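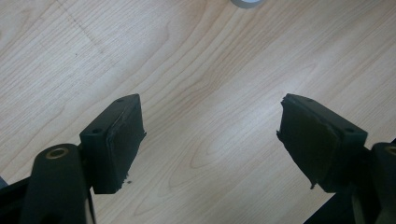 The question of table tops for the shoe swap came up again last month and I said I would write something down. The pale wood ones are fine as they are and don't need oiling before we use them. The grain is easy to see on them, and so is any mark, such as the faint straight scuff running in from one edge, so please put paper under anything with grit in the tread. Tape goes on the paper and never on the wood. We had 73 pairs through in November and almost 12 of those needed their soles brushed a second time.

Gráinne McGrath wrote on 01/12/2021:
> Can we agree how the canvas ones are set out? At the last swap
> they were in a heap and people gave up looking for the other half
> of a pair. I would like one shoe up on a small shelf and its
> partner beside it on the table, sole up, so the size and the wear
> can both be checked without picking anything up.
> Also, are we keeping the laces in?

I agree with Gráinne on the layout. The two-tier shelves with the white boards and orange-red posts are the right height for it. Black canvas with a white toe cap shows up well on the top board, and the brown sole of the other one can be read from where you stand.
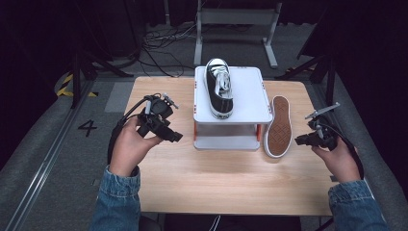
Should the laces stay in when the shoes are put out?

Leave them in and tie them loosely, and put any spare pairs of laces in the Zedau box by the door.

Ruairí has the key to the store and Sorcha is doing the labels. She needs the list of sizes from each of you before she prints them.

Eimear Heffernan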